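Minutes – staff and management meeting, Calley site
27 Feb 2019, upstairs break room

Present: Effie Baird (chair), Idris Harries, Demyd Semeniuk, Leopoldo Camacho, Ivan Kobzar (minutes)

Apologies: none received

## 1. Last minutes

Agreed with one correction. Item 4 should have said the Bjarnason contract covers cleaning of the boarding rooms only. Laundry is still ours.

## 2. Where we are with the arms

Idris reported. The Calley boarding wing has 114 cat rooms. Tray cleaning is the largest single job on the morning shift and the one most often named in exit interviews. The plan agreed last year was to move the scooping to a bench with an arm on it, and leave room checks, feeding and handling with staff.

Bench work has been going on for six weeks. In that time the team has logged 458 runs at the tray, of which 82 had to be stopped by hand. Most of the stops were for the scoop catching on the tray rim. Idris does not want to set a date for the wing until that number comes down.

Effie asked if a person still has to stand there. Idris said yes for now, and probably through the summer.

## 3. What changes for the morning shift

Long discussion. Main points:

- Trays would be carried from the rooms to the bench and back. Leopoldo said a full tray is heavy and the carrying could end up worse than the bending. He wants a cart with a shelf at bench height before anyone is asked to do it. Effie agreed to price one from Nonitz and one other supplier.
- Demyd raised that whoever scoops is also the one who notices when a cat has stopped going, or there is blood. If the arm does the scooping that look has to happen somewhere else. Agreed that staff will check each tray in the room and mark the card before it goes on the cart. Demyd to redraft the card.
- Start time stays at 6 a.m. Leopoldo asked for this to be written down.
- No cut in hours is planned on the morning shift. Effie said she can speak for this year and not past it. Leopoldo said people will want to hear that from her directly. She will come to the next shift handover.
- Demyd asked about pay for staff trained on the bench. Brondness pays a higher rate for machine duties. Effie has no answer yet and will take it to the owners.

## 4. Training

Two people per shift to be trained first, by sign-up. If more than two sign up it goes by length of service. Leopoldo asked that part-timers be allowed to sign up – agreed.

Training covers starting and stopping a run, clearing the scoop, changing the bag and what to do when the arm holds still and does nothing. Ivan will write a one-page sheet. Demyd asked for it to be in Spanish as well. Leopoldo will check the wording.

## 5. Bench layout

Idris went through the present layout. The bin stands to the left of the tray with the lid open and a pink liner in it, and the arm works from the right, holding the scoop by its red handle.

Leopoldo asked why the bin is so close. Idris said a shorter reach means less litter on the table, and he would like to keep it. Demyd said the liner will need to be tucked down better if bags are changed several times a shift. Idris will try a clip or a band.

Effie wants a line on the floor at Calley to show where to stand during a run. Agreed.

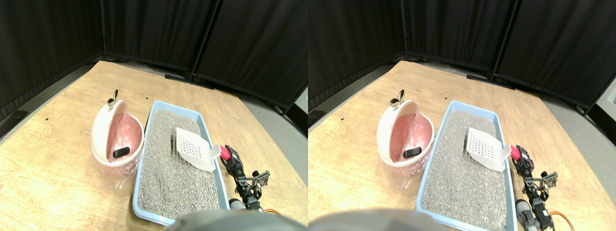

## 6. Actions

- Effie – prices for cart; pay question to owners; attend handover
- Demyd – new tray card
- Idris – liner fix; rim stops; floor line
- Ivan – training sheet
- Leopoldo – Spanish wording; sign-up list on the board

## 7. Any other business

The dryer on the lower floor is out again. Ivan has called it in.

Leopoldo asked when the whole plan gets looked at again. Set for September, with shift staff in the room.

Meeting closed.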